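Griltero Kitchen Forum – Worktops, Scales and Small Kit
17 February 2019, thread started by kultach86
Print this page | E-mail this thread

kultach86 wrote:
Right. My other half says the scale lives in the cupboard and comes out when needed. I say a scale that lives in the cupboard is a scale you stop using, and you end up guessing the flour. Our table has a big mat on it that covers nearly the whole thing, so there's a flat place ready and waiting. Does anyone leave theirs out full time? And what do you weigh into? I've gone over to paper cups for small stuff and I'm being treated like a criminal.

Arturo Sartori wrote:
Leave it out. Mine has been out since June and the only casualty is my toast space.
Paper cups, though. Why? You own bowls, presumably.

kultach86 wrote:
I own bowls. They're big, and for 17 grams of anything I'd rather have a cup. Also the bowls are usually in the sink.

Nazmiye Ç. wrote:
Paper cups fall over if you so much as sigh at them. I weigh sugar in an old mug and zero the scale first. If you must use a cup, put it down on the scale and leave it there until you're finished.
More to the point, is the scale on the mat or on the bare table? Anything soft under the feet and mine gives me a different number every time.

Senyo M. wrote:
Disagree with Nazmiye on the mat. It depends on the mat. A thin flat one makes no difference that I've ever found, and I've checked with the same bag of rice both ways. A squashy one, yes, hopeless.
Squeeze bottles are the real answer for anything runny. Oil, honey, icing, the lot. Squeeze until the number's right, stop.

Arturo Sartori wrote:
"Squeeze until the number's right, stop." I have never once managed the second part.

Nazmiye Ç. wrote:
Senyo, rice isn't yeast. Try it with three grams of something and then come back and tell me it makes no difference.

Senyo M. wrote:
I don't own a scale that can see three grams. I use a spoon like my mother did.

Nazmiye Ç. wrote:
Then what are you doing in a thread about scales?

kultach86 wrote:
Thank you all, very soothing. The mat is flat, Nazmiye, and the scale is staying on it until somebody moves it, probably while I'm at work. Cup on the left, scale in the middle, yellow squeeze bottle on the right. The cup is on its side, so go on, have your moment.
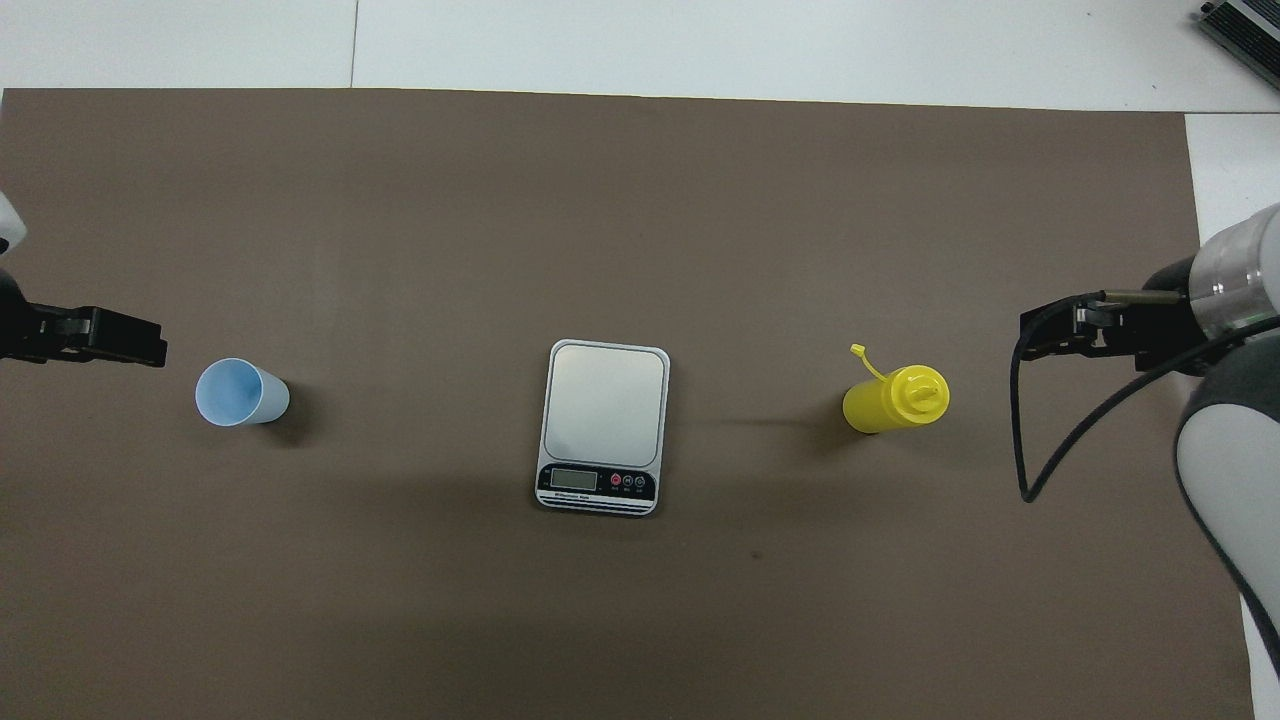
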